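3 min read

So I've been trying to drink less coffee and it is going about as well as you'd expect. I used to be a four-mugs-before-lunch person (my dentist had opinions) and in February I told everyone at work I was switching to tea, out loud, in the kitchen, so now I'm stuck with it.

The first week was rough! I had a headache that sat right behind my left eye and I was short with people who didn't deserve it. Hala Bataineh from the desk opposite lent me a tin of loose mint her aunt sends over, and that got me through the afternoons.

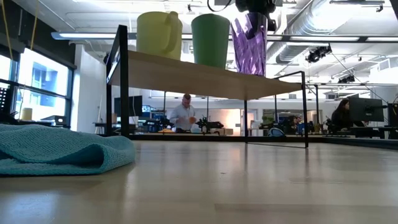
Mornings are another story. Mint at 6:30 a.m. does nothing for me. I need something dark, with milk, and I need it before I can find my shoes. I tried the breakfast blend from Zein, the little shop in Vimville next to the bus stop, and it's good, but a 100 gram bag lasts me maybe nine days. Then I tried a supermarket box and it tasted like a wet envelope.

What I've landed on for now:

1. Strong black tea first thing, five minutes, lots of milk. Don't let anyone tell you three minutes is enough.

2. One real coffee at ten, and I sit down for it. I used to drink the stuff while walking to meetings and hardly noticed it.

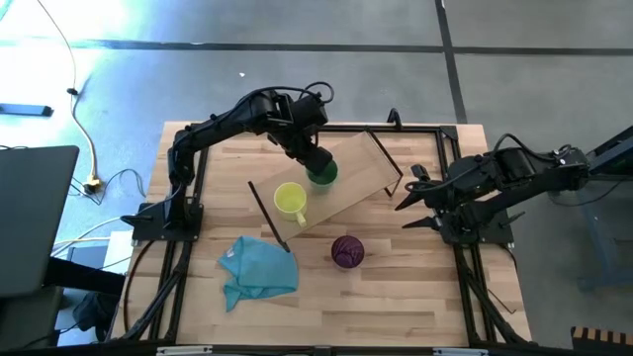

3. Mint or plain hot water after two. If I break this one I'm awake at 1 a.m. reading reviews of kettles.

Speaking of kettles, mine is dying. It clicks off early and then I have to stand there holding the switch down like I'm hailing a cab.

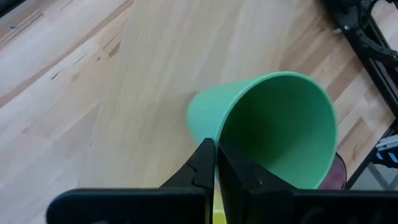
I've been eyeing one with a temperature dial, but it's 152 dollars and I just can't, not for boiling water. My sister says hers has been fine for years and she bought it at a yard sale in Piltden, so I may go that way once the weather warms up. If you have a kettle you love, leave me a comment, and please tell me how loud it is!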